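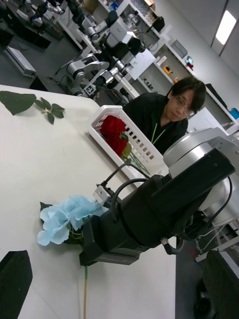
In the second period of the grant we continued the evening course in floral arrangement at the Molldale community house. The course has now 14 participants, and 2 of them joined after the open evening in July. As we agreed with you, the beginners practice with artificial flowers, and fresh ones are bought only for the final lessons. The light blue hydrangea with the ruffled head and thin green stem is the kind of piece they start with, as one large flower already gives a center to the arrangement. This has kept our spending on materials lower than in the first period.

The lessons take place every Tuesday and last two hours. Mrs. Snorradóttir teaches the main group. She has prepared a short booklet about color and proportion, and we printed it at Pollau for a good price. Eight participants have finished the first level. The others missed several lessons during the harvest and will finish later.

We had one difficulty. The room at Mokley was not available for the second group, so this group has not started yet. I have asked for another room and I expect an answer soon - until then the money for the rent stays unspent on the account.

In the next period we plan to start the second group, buy more vases and hold a small exhibition in the library. I would like to ask for your permission to move the unspent rent to the exhibition costs. The table of expenses is attached.

Lukian Symonenko
Course coordinator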